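Suche Suchbegriff eingeben Suchen

Kategorie: Presse / Wirtschaftsindex

Pivent-Regionalindex: Wohlstandsabstand zwischen Küste und Binnenland verringert sich

Das Institut Pivent hat seinen Regionalindex vorgelegt. Ausgewertet wurden 80 Regionen anhand von 60 Indikatoren, darunter Einkommen, Bildungszugang und Gesundheitsversorgung. Der Abstand zwischen Küsten- und Binnenregionen sank gegenüber der letzten Ausgabe um 4 Prozent. 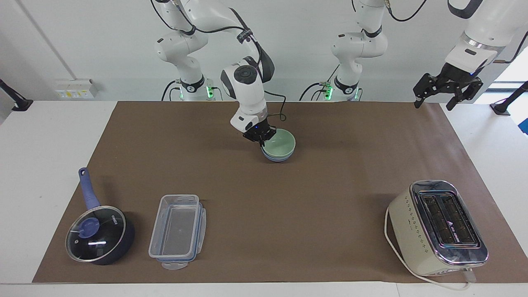
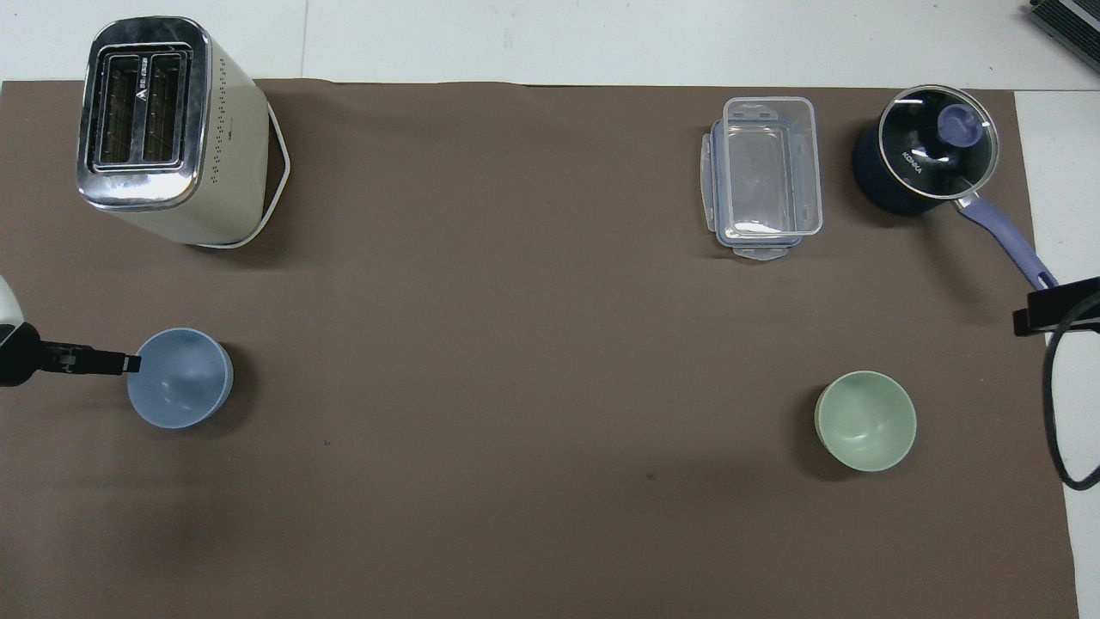
Den stärksten Zuwachs verzeichnet die Region Kabbaj, während Drullell bei der Beschäftigung zurückfiel. »Die Fortschritte sind messbar, bleiben jedoch ungleich verteilt«, erklärt Studienleiterin Shaimaa Bensaid. Ergänzend wurden 1.583 Haushalte befragt.

Der vollständige Bericht erscheint im September. Pressekontakt: Hatem Abdelaziz, Pivent

Zuletzt aktualisiert: 10:30 Uhr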